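Chapter 4
The Shelf Problem: Can Machines Do Chores Yet?

In this chapter
4.1 What counts as a chore
4.2 Why storage is harder than sorting
4.3 Teaching by hand
4.4 Reading a success rate without being fooled by it

For as long as there have been magazines to print the drawings, somebody has been promising us a mechanical housekeeper. It was supposed to arrive in ten years. It has gone on being supposed to arrive in ten years, through several generations of very patient readers, most of whom did their own dishes in the meantime.

Factories got their machines. A welding arm that meets the same door panel in the same spot all day can earn its keep, and has. The home is a meaner place to work. Things get put down wherever there was room. Cabinets have glass doors and small round knobs chosen by someone who liked the look of them. Shelves come with pegs and dividers, and whatever is standing on them leans.

Consider the job of putting a room's storage in order. A ten-year-old can do it, though perhaps not on request. To a machine it is a pile of separate problems: find the thing, decide which way up it goes, take hold without crushing it, carry it past the cabinet door and let go at the right moment. Letting go sounds like the easy part. Ask anyone at a robotics lab how they feel about letting go.

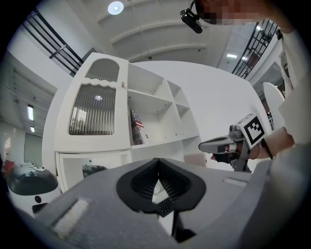 Figure 4.1 Hand-held grippers at work near a storage cabinet and open shelving.

One popular answer is to have people do the chore first, holding the same kind of gripper the robot will use later. The person supplies the judgment and the tool keeps a record of how it moved. Our running case, the Trallgate study, gathered 2,805 of these demonstrations, of which 600 were spent on shelves alone. If that strikes you as a lot of practice for putting things away, you have understood the chapter's main difficulty on page one.

The method has a nice side effect. People who spend a morning working through a gripper lose the use of most of their fingers, and they start to plan like machines. They turn a book before lifting it. They approach a shelf from the side. They also mutter, and no one has yet found a use for that in the training data. 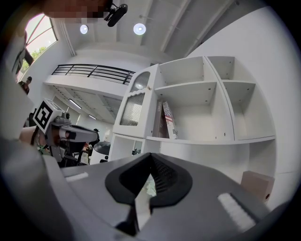

Morka College – Department of Applied Automation – Introductory Course Readings

Look at a shelf with two books standing side by side. You see two books. A robot has to work out where one ends and the next begins, and whether pulling the first will bring down the second. Bookends were invented for people, who have the same trouble and better hands.

So, can machines do chores yet? Some chores, in some rooms, with someone standing by. The Iturra arm we meet in Section 4.2 can load an open shelf very respectably, provided the shelf stays where it was yesterday. The Flultine system in Section 4.4 copes with a moved shelf but needs 2 tries for most cabinet doors, and its makers count the second try as a success. Whether you would count it depends on how you feel about your cabinet doors.

Before you read on
Pick a shelf at home and move one object from it to another shelf, using only your thumb and one finger. Write down every decision you made, including the ones that seem too silly to write down. Keep the list. You will need it for the exercises at the end of Section 4.3, where it usually turns out to be too short.

Key terms: demonstration, grasp, clutter, placement, success rate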